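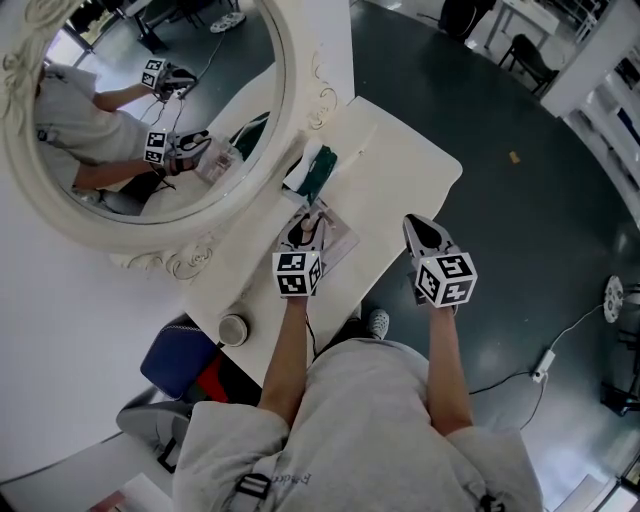
Vol. 14, Issue 561

List Home Thread Index Date Index Prev Next Search

Subject: Re: Water rates and the shared meter on the lower lane
Date: October 4, 2020

Hagos Beyene wrote:

> I got the new bill this morning and it is higher than the last one
> again. I have not changed anything at our end. We have two people
> in the house and no garden to speak of. Before I call the company
> I would like to know if other people on the lower lane are seeing
> the same thing, and whether the shared meter was ever split up the
> way we were told it would be. Also, does anyone still have the
> letter from Durán that explained how the standing charge is divided?
> I had a copy but it went in the move.
>
> Hagos

Hagos,

Ours went up too, so it isn't your house. I compared our last three bills last night. The usage line barely moved between them. What changed is the standing charge, and that change applies to every address on the lower lane.

The shared meter has not been split. Durán sent a man out in December to look at the pipe under the turnaround, and he said it could be done, but the valve box is too shallow for separate meters and would have to be dug out first. They wanted 1,000 dollars up front for the digging, to be shared among the houses, and two owners did not answer the letter. It has sat there ever since. Durán never wrote to say the job was canceled, so as far as I know the quote could still be picked up, though I would expect the price to be different now.

I do have the letter. It is two pages. The part you want is on the second page and says the standing charge is divided equally by address, whether or not the house is occupied. Usage is divided by the number of people registered at each address. That second part is worth checking. When the previous owners had your place there were more of them, and if Durán never changed the number you are paying for people who left. Ask them what figure they have on file before you ask about anything else. When I had the same trouble with our old number they fixed it over the phone, but they would only go back to the last reading.

On the phone line, choose the option for account changes. The billing option goes to a call center that can read you the bill and do very little else. Have the meter number ready. It is stamped on the lid of the valve box, and the lid is heavy, so bring a pry bar. The number on the bill is the account number and they will not take it in place of the other one.

A few people have asked me whether there could be a leak on the shared side. I don't think so. I read the meter late one evening and again early the next morning, and it had moved very little. A real leak would have shown up over that many hours. The running toilet at the rental by the mailboxes was a separate matter and the new tenants had it repaired.

As for splitting the meter, I am still in favor of it. The present setup means a careful household pays for a careless one, and every change of owner starts the same argument over again. But it needs all the owners on the lower lane to sign – a majority isn't enough, I asked. If you want to take it up again I will send you the addresses I have for the two who didn't answer. One of them rents the house out and the mail may never have reached him.

I will scan the letter and send it to you directly, as the list strips attachments. If anyone else wants a copy, write to me off the list and please put "Durán letter" in the subject line so I can find it.

One other thing while I am writing. The grader is due on the upper lane once the ground firms up, and cars will need to be off the shoulder on both sides. I don't have a day for it yet. I will post it when I do.

Ray, lower lane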